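Hanging a framed picture on a stone or tiled wall

Last revised 8 March 2021

The method below covers a single framed picture of up to 28 kg on a hard-faced wall, meaning stone cladding, porcelain panel or glazed tile over masonry. Plasterboard needs different fixings and is dealt with on a separate page.

Tools and materials

Hammer drill with the hammer action switched off
Diamond-tipped tile bit, 6 mm
Masonry bit, 5.5 mm
Nylon wall plugs and matching screws, 50 mm long
Spirit level, pencil, low-tack tape
Water spray

Setting the height

Decide the height from the furniture first. Over a worktop or cabinet, leave enough clearance for whatever is used there, and keep the glass out of reach of splashes. On an open wall, the centre of the picture is normally set near eye level.

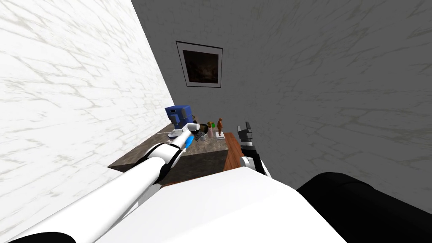 Measure from the finished floor, not from a skirting or worktop, as either may be out of level. In our worked case the fixing point came out at 1,572 mm above the floor and 798 mm from the nearest corner. Mark both figures on tape stuck to the wall. Pencil does not hold on polished stone.

Check the area for pipes and cables with a detector. Do not drill directly above or below a socket or switch.

Drilling

1. Start the diamond bit at a slight angle until it bites, then bring it square to the wall.
2. Run at low speed with light pressure. Spray the bit every few seconds.
3. Once through the facing, change to the masonry bit and drill to almost 50 mm.
4. Clear the dust and push the plug in until it sits just behind the face. A plug left in the facing layer can crack it when the screw expands.
5. Drive the screw, leaving 4 mm proud for the hanger.

Salbridge and Driro plugs both suit this depth. Wirik plugs have a wider collar, so the hole must be countersunk slightly.

Hang the picture, level it, and fit a felt pad to each lower corner.

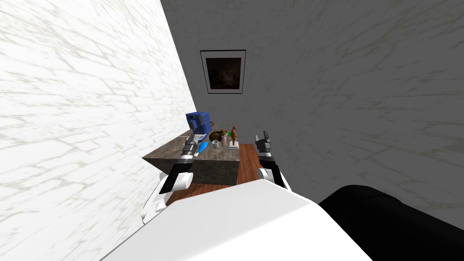 Can I use adhesive strips on marble instead?
Only for very light frames. Strips hold poorly on sealed stone and may pull the sealer away when removed.

If the bit stops cutting, let it cool and respray before carrying on. Worn bits should be replaced.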